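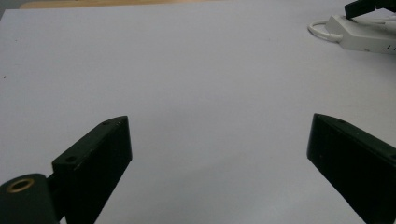 La mesa de trabajo, despejada

Lunes, 23 de julio de 2018

Llevaba desde abril sin ver la mesa del cuarto pequeño. Tenía encima facturas, dos lámparas sin bombilla, el manual de la impresora y una caja de Enham que no había abierto desde la mudanza. El sábado dediqué la mañana a vaciarla.

Primero lo pasé todo al suelo del pasillo. Luego hice un montón para tirar y otro para guardar. El segundo salió más alto, como siempre. Los papeles del piso han ido a una carpeta y los cables a un cajón.

Ilse Van Hecke me aconsejó dejarla una semana sin poner nada fijo y ver qué echo de menos. De momento, el flexo y poco más.

El color, entre gris y lavanda muy pálido, me gusta más ahora que cuando apenas se veía. Con luz suave queda bastante neutro.

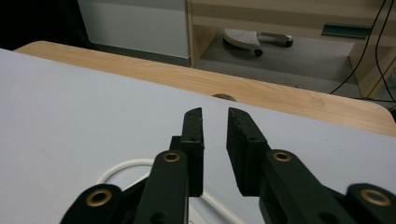 Lo que falta

Una bandeja para el correo. He visto una por 20 euros, pero quiero medir antes el fondo. También tengo que decidir qué hago con la caja de Enham, que sigue cerrada en el pasillo. La silla la dejo para otro mes.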